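Progress report to the Skellby Fund, July
Volura wristband project
Prepared by Korkor Wumbei

Dear Cor,

Thank you again for your patience while we sorted out the battery supplier. I'm very glad to say the Volura band is back on its feet, and the whole team at Wamov is in much better spirits than when I last wrote!

We now have 74 bands out with testers, in both the small and the large size. The new firmware went onto all of them this month, and the average time between charges has gone up to 38 hours. You may remember I was hoping for more than that (I still am), but the heart rate sensor is a hungry little thing and we'd like to get its readings steady before we start trimming.

The clasp from Engström is much nicer on the wrist, and several testers wrote in just to say so. The small size still runs snug, so we've asked for a slightly longer strap. 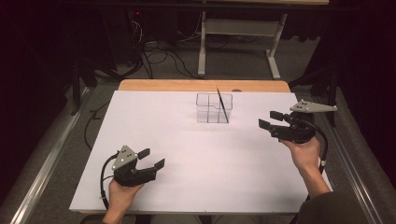
On money, we are within budget apart from shipping, where we went over by 595 dollars. I'll cover that from the travel line if you're happy with it.

Next up is the phone app, which still drops its connection on older handsets, and then the order for another 100 bands. I'd like your go-ahead on the order before we pay the deposit, and of course you're welcome to call me any morning before ten.

With warm thanks,
Korkor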